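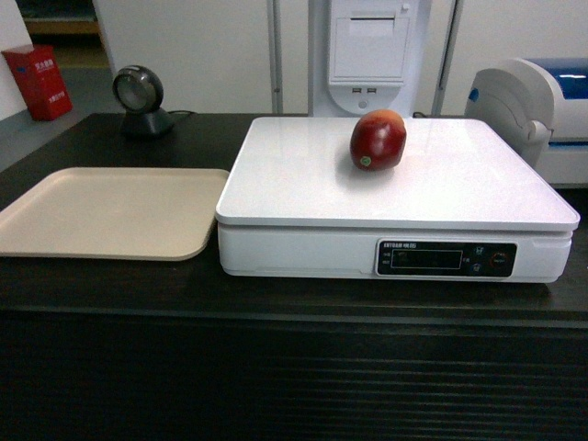
One of the replies to the first draft asked why loose fruit had its own section when the list was meant to cover fittings. It is a fair point. The section stays in, as the counter is set out for weighing and the rest follows from that.

Cropper: counter and cabinet notes

Cropper is a plain text list of the fittings in a small shop area: the counter, what stands on it, and the black slatted cabinet. Clastix keeps the list. The layout of the files follows the older Nemier list, so the two can be merged.

Contents

counter.txt scale, tray, barcode scanner
cabinet.txt slatted front, bottom rail, plinth
floor.txt surface and painted lines
terms.txt words used in the other files

There are 19 entries. Each has a short name, a place, a finish and a free note. Leave a field blank if you don't know it.

Counter

Loose produce goes on the scale one kind at a time. Fruit stickers are left on. The tray is listed to the left of the scale and the scanner behind the tray. Please keep to that order when adding entries, even where it looks odd in the sorted view.

Cabinet 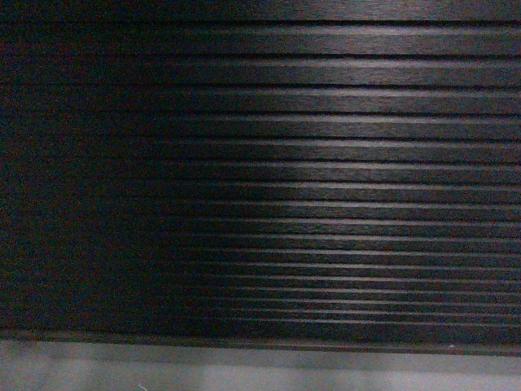 Slatted front: wider bands at the top, narrower lower down.

The finish is entered as "black, streaked". Earlier versions had "black, wood" in 3 places and "black, metal" in 2. All of these were changed in March, as the grain can be read either way. Don't put a material back in unless you have the supplier's sheet. 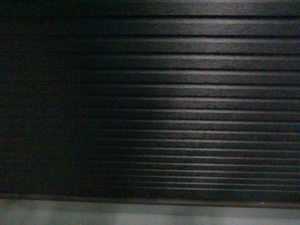

Slats and the dark rail near the bottom.

"Slat" means a single horizontal band and "groove" the dark line between two of them. "Rail" is the plain strip below the slats.

Floor and plinth 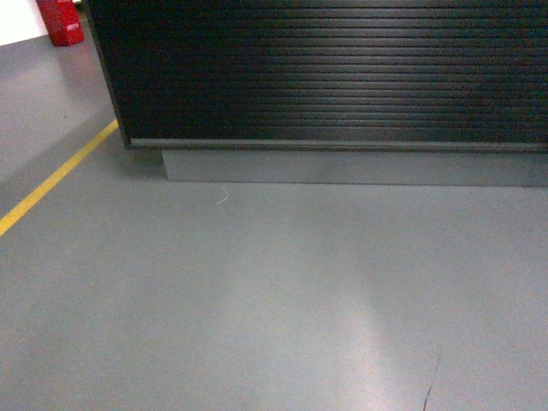 Foot of the cabinet, grey plinth set back, yellow line on the floor.

The plinth and the floor are both down as "grey". They are close in tone but are kept as separate entries. The yellow line is in floor.txt only.

Known gaps

No measurements yet. Cabinet contents are not covered. Zivia exports drop any note over 10 lines, so keep notes short or split them.

Changes

Version 3: finishes reworded, terms.txt added.
Version 2: floor moved to its own file.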